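Segunda-feira, 2 de setembro de 2019
Por redação Flulleletti

Mesa de costura e passadoria Revik 105

A Revik 105 é uma mesa de trabalho para quem costura em casa ou tem um pequeno ateliê de consertos. Nós a vendemos desde maio e, depois de muitas perguntas dos clientes, decidimos escrever esta página com mais detalhes do que havia na anterior.

O número 105 é o comprimento do tampo em centímetros. Muitas pessoas perguntam se é suficiente para cortar tecido. Para saias, camisas e roupa de criança, sim. Para cortinas é melhor juntar duas mesas pelo lado comprido, e para isso existe o kit de união Wi, que se compra separado e vem com 6 parafusos e duas placas de metal. O kit não serve nas mesas da série antiga — os furos estão em outra posição.

A altura é regulável por meio dos pés. Quem trabalha sentado com máquina portátil costuma preferir a posição mais baixa, e quem corta em pé deve usar a mais alta. Pedimos para fazer a regulagem com a mesa vazia e com a ajuda de uma segunda pessoa.

O tampo suporta o peso de uma máquina doméstica ou semi-industrial leve. Não é recomendado colocar o ferro quente diretamente sobre a superfície. Para passar costuras, usa-se a manta Jukport, de feltro grosso, que se dobra e se guarda na gaveta. A manta pode ser lavada à mão com água fria, mas demora bastante para secar.

A escolha da cor do tampo depende do tecido com que se trabalha mais. Temos a versão cinza e a versão branca, e as duas custam o mesmo.
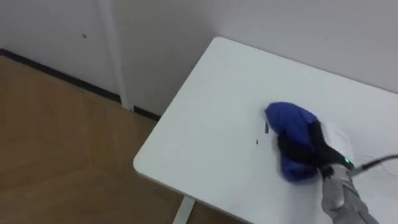 Para quem faz peças escuras ou de cores fortes, aconselhamos o branco. O contraste ajuda a achar alfinetes, fios soltos e pontos que ficaram abertos, e os olhos cansam menos no fim do dia. Um pano azul-royal com uma faixa preta, mesmo todo amassado sobre o tampo branco, se distingue muito bem da mesa, e isso é útil quando há várias peças esperando conserto. Em tecidos claros acontece o contrário, e então o cinza é mais cômodo.

Preço da mesa: 725 reais. O conjunto com duas mesas e o kit Wi sai por 1388 reais. A manta Jukport não está incluída em nenhum dos dois preços.

A entrega é feita com a mesa desmontada. A chave para os parafusos vem na caixa, junto com as instruções em português. Se faltar alguma peça, escreva para a loja Flulleletti com o número do pedido e uma foto da etiqueta da caixa.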